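The Second Lid

The method was Rocío Collado's idea, and by November everyone in the Flestmont lab had an opinion about it. She wanted to know whether a policy trained on tidy resets would fail on untidy ones. Her plan was to have a person put the table back between trials, by hand, the way a person would, and never twice the same.

Leonora Quiambao thought this was asking for trouble. She had run the earlier study at Stusham, where every tray went on a taped outline and every lid was squared to the edge of the table. Her numbers were clean and she liked them that way.

"You won't be able to say what changed," she told Rocío.

"Everything changed. I'll say that."

So they ran it both ways. Nine sessions were planned, four of them taped and four untaped, with the last held back until they knew what they needed. Sang Đặng did the resets because he had the patience for it. He wore the same red jacket to every session, and Leonora wrote that down in the log under conditions.

The task was called Bakery. Two croissants went from a tray into two containers, and each container got a lid. The robot had learned it from Tùng Văn, who had driven the arms for most of the fall and still moved his own hands slowly when he ate lunch.

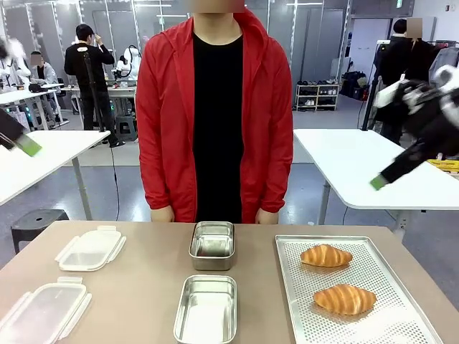
Start of an untaped trial. Both croissants on the tray, lids at left.

On the first untaped morning the robot reached for the tray and stopped. Tùng watched the plot on his screen. The gripper went in, backed up, and went in again at a different angle.

"It's thinking," said Amber Boersma, who was new.

"It's resampling," Leonora said.

It took the croissant on the third try. Then it set the croissant in the wrong container, the one meant for the other, and went on as if nothing had happened. Leonora marked a failure. Rocío marked a success with a note. They had agreed on a scoring sheet weeks before, and the sheet had no line for this.

They argued about it until lunch. Sang listened for a while, then sat down with his phone. When they asked him what he thought, he said that if he wanted two croissants packed and came home to find two croissants packed, he would not check which was which.

"They're the same croissant," he said.

Leonora changed the sheet. She did it in pen and put her initials next to the line -- LQ, very small -- and then she went back through the taped sessions and rescored every one of them under the new rule. It took her two evenings. The taped numbers did not move at all. In those sessions the robot had never once put anything in the other container.

That bothered her more than a drop would have. She drove home to Gumville with the radio off. At Stusham she had written that the policy understood the task. She had used that word, and a reviewer had let it through.

The next day she asked Rocío if they could use the last session for something else. She wanted Sang to help in the middle of a trial, without any warning to the robot, and then stop helping.

"Help how?"

"However he likes. Move a lid. I don't want to know ahead of time."

Rocío looked at her for a moment and then went to find Sang.

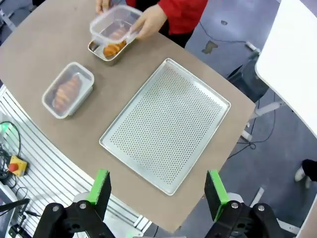 Wrist view, last session. Sang has the second lid.

Tùng kept his hand near the stop button the whole time. He did not press it. The fingers hung open over the near side of the table while Sang worked across from them, and the plot on the screen ran almost flat.

"Is it stuck?" Amber asked.

"I don't know," said Leonora.

Sang let go of the lid and put his hands at his sides. The line on the screen stayed where it was. Then it began to climb, and the arm came forward over the tray.

Leonora picked up her pen. She looked down the sheet for the right box, and there wasn't one, so she turned the page over and started writing on the back.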